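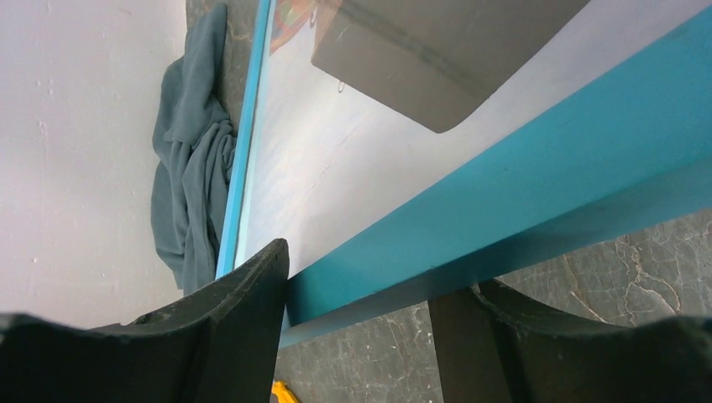 ancap_handalstead
Moved to Handalstead in June and my walls are still bare! Do you all hang things right away, or live with the place first?

gostum3
Wait, I'd say – a whole season if you can stand it. The light moves so much. 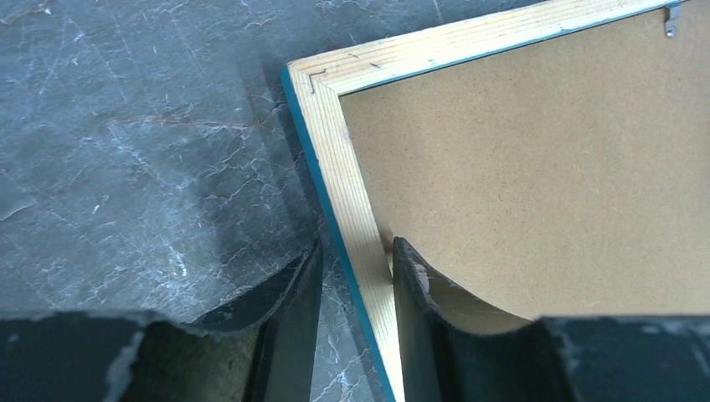
And you'll change your mind about the couch anyway, dear.

nelleck_jo
I disagree, sorry! Bare walls made me so homesick.

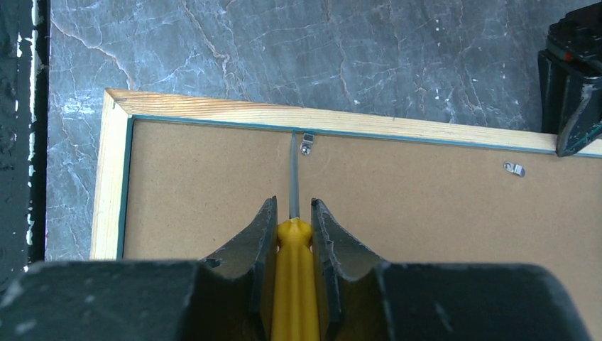 Holes can be filled, and a Monday evening is plenty.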